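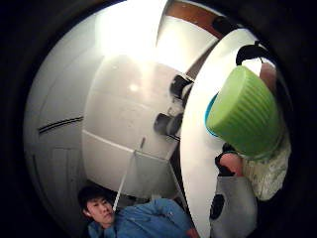 Flino公布手部数据采集设备采购计划 首期预算已经确定

搜索 请输入关键词 热门搜索 全部栏目

2025年9月13日，Vurnanby

家用机器人软件公司Flino今天公布下一阶段的设备采购计划。按照这个计划，公司将为Vurnanby的采集室购买19套手部动作采集设备，首批设备预定在11月交货。供应商为Mensah公司，双方已经签订供货合同。

每套设备包括传感手套、定位标记块、集线器、连接线缆和手持夹爪工具。Flino的机器人学习项目名称为Pato，它的目标是让机器人学会处理家里常见的东西，例如碗、瓶子和布料。为了这个目标，项目需要很多由人手完成的动作记录，也需要用夹爪完成的同类动作记录。

Flino设备规划负责人Yakubu Ojo表示：“我们过去做预算的时候，只看手套和夹爪的价格。后来我们发现，线缆、接头和备用的标记块也用掉不少钱，而且它们坏得比较快。这一次我们把这些项目单独写出来，请财务部门一起看。”

根据公司公布的资料，首期预算的40%用于手套和夹爪，其余部分用于线缆、集线器、备件、桌椅以及人员培训。公司没有公布总金额。Ojo先生解释，总金额与最后的备件数量有关系，这个数量要等首批设备验收以后才能确定。

关于验收，Flino制定了比较具体的要求。每一套设备在付尾款以前，必须连续完成100次抓取和放下的动作记录，中间不可以出现信号断开。如果有断开的情况，供应商应当更换有问题的部件，然后从第一次重新开始计算。
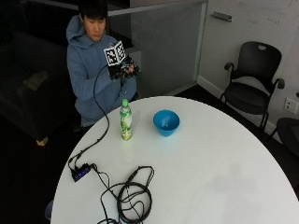 采集室的布置也在计划的范围里面。公司决定继续使用普通的桌子和普通的家用物品，不购买专门的实验台。这样做可以减少一部分开支，也让记录的动作与真实家庭里的动作比较接近。线缆怎么摆放，集线器放在桌子的哪一边，现在由各个采集员自己决定，公司准备在设备到货以前写出一份统一的说明。

在无线手套方面，Flino进行过讨论，但是本次没有列入采购。Ojo先生说：“有线的设备对采集员不是最方便，这一点我们承认。可是无线设备要考虑电池的更换和充电时间，对我们现在的班次安排不太合适。明年做预算的时候我们会再研究这个问题。”

首批设备安装完成以后，Pato项目计划每星期得到700条可以使用的动作记录。公司内部对“可以使用”的定义是：手部数据完整，标记块在画面中能够识别，并且物品的名称已经填写。不符合这些条件的记录会保留，但是不计算在数量里。

Mensah公司将负责安装和第一次校准，并且为Flino的员工提供两天的培训。保修期内，损坏的线缆可以直接更换，不需要把整套设备寄回。保修期以外的维修价格已经写入合同附件。

对于也在准备类似采购的单位，Flino愿意提供本次使用的预算表格和验收记录表格。表格不包含供应商报价，可以通过公司的新闻联系邮箱申请，申请时请写明单位名称和用途。

关于Flino

Flino是一家开发家用机器人软件的公司，办公室和采集室都在Vurnanby。Pato是该公司的机器人学习项目。

新闻联系：Flino公司新闻办公室

本网站使用Cookie来改善您的浏览体验。继续浏览即表示您同意我们使用Cookie。 接受 管理设置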